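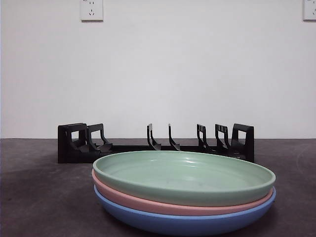 Ticket 662
Subject: Plate loading, grip lost or rack slot missed with Kirham fingers
Product: Bustero controller, two-arm bench set-up
Opened by: Zanele Jacobs
Assigned to: Svatopluk Kuruc
Status: Closed, one item carried over
Opened: Jun 14, 2022

Description of fault

We are comparing Clastach and Kirham fingers on the plate loading task. The arm takes the top plate off the stack, turns it upright and lowers it into a slot in the dish rack. The Clastach fingers have done this without much trouble since April. With the Kirham fingers fitted, the plate either turns in the grip on the way over or comes down on top of a divider and not between two of them. The green plate is the worst for it, but all the colours do it.

Out of 10 runs with the Kirham fingers, 2 ended with a plate properly in the rack. Same arm, same program, same plates and same stack position as for the Clastach runs. No error is raised on the Bustero. As far as the controller is concerned, every run is good.

What I have already tried:

Restarted the controller and homed both arms.
Re-seated the fingers and tightened the mounting screws.
Wiped the finger pads and the plate rims.
Slowed the turn to upright. This helped a bit with the slipping but did nothing for the missed slots.

Reply from Svatopluk Kuruc

Thanks, the list is useful. Before anything else, can you check which tool profile is loaded? When fingers are changed the Bustero keeps the last profile unless you pick another one by hand. The Kirham fingers are longer than the Clastach ones, so with the wrong profile the arm thinks the tip is further back than it is. That would give you missed slots.

Please also send the grip force setting and tell me where on the plate the fingers close.

Reply from Zanele Jacobs

It was on the Clastach profile. I've changed it to the Kirham one and saved it.

Grip force is set to 70 per cent. The fingers take the plate by the rim on the side nearest the arm. Because the plates nest, there isn't much rim to get hold of until the top one has been lifted a little.

Ran it again with the right profile. Placement is better and the plate now comes down in line with the slot. It still turns in the grip sometimes, and when that happens it goes in crooked and leans on the divider next to it.

Reply from Svatopluk Kuruc

Good, that's the first half dealt with. Please leave the profile alone from now on so that we are only looking at the slipping.

Next, I'd like to know whether the plate moves during the turn or when it first touches the rack. You won't see that well from the fixed camera at the side of the bench. Use the wrist view from the other arm. Park it over the table with its fingers open, pointing at the rack, and save the pictures from the point where the plate goes upright to the point where the gripper opens. It doesn't matter if its own fingers cover part of the view, provided the rack is clear.

Do a set with each make of fingers if you have time.

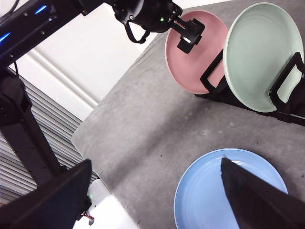 Reply from Zanele Jacobs

Done with the Kirham fingers. I went through the saved pictures one at a time. The plate holds its angle all through the turn. It moves when the bottom edge meets the rack. The arm keeps pushing down for a moment after contact, the plate can't go any lower, and it swings round the grip point instead. On the good runs the edge drops straight into the slot and there is nothing to push against.

So I don't think it is a weak grip. I tried a higher force anyway and it made no difference, so I've put it back to 70.

I then did the Clastach set. The same push happens there, but the pads are softer and the plate seems to slide up between them a little and stay straight. The Kirham pads are harder and don't give.

One thing about the camera: the view was at a bit of a slant and it took a while to work out which slot was which. I've noted the parked position for next time.

Reply from Svatopluk Kuruc

That fits. The final height in the program was taught with the Clastach fingers and it is set too low. The soft pads were hiding it.

Please do the following, in this order:

1. Open the place step and raise the final height slightly. Go up in small steps until the plate just rests in the slot when the gripper opens.
2. Turn on the contact stop for that step. It is off by default on the Bustero. Leave it at the lowest setting to start with.
3. Re-teach the approach above the rack with the Kirham fingers on. Don't copy the Clastach points across, even if they look close.
4. Repeat the runs and send me the result for each colour.

If the contact stop trips before the plate reaches the rack, put it up one setting.

Reply from Zanele Jacobs

All done. The contact stop did trip early on the lowest setting, when the wrist turned, so it is one up from that now. Ran the full 10 with the Kirham fingers and every plate ended in its slot. The pink one sat a little further over than I would like on one run but it stayed up.

Put the Clastach fingers back on with their own profile and the new height. Those runs are fine as well, so I'll keep one height for both.

For the comparison I have thrown out the earlier Kirham results and will start that set again. Lindemann had already been sent the first table, so I've told them to wait for the new one.

Can the Bustero be made to ask for a profile after a finger change? It would have saved most of this.

Reply from Svatopluk Kuruc

Not in the version you have. There is a start-up prompt, but it only appears after a full power cycle, and a restart from the menu skips it. I've passed the request on and will keep it open as a separate item. Until then, put the profile name on the run sheet next to the finger type and check it at each change.

Closing the rest of this ticket. Reply here if the slipping comes back when you redo the Kirham set.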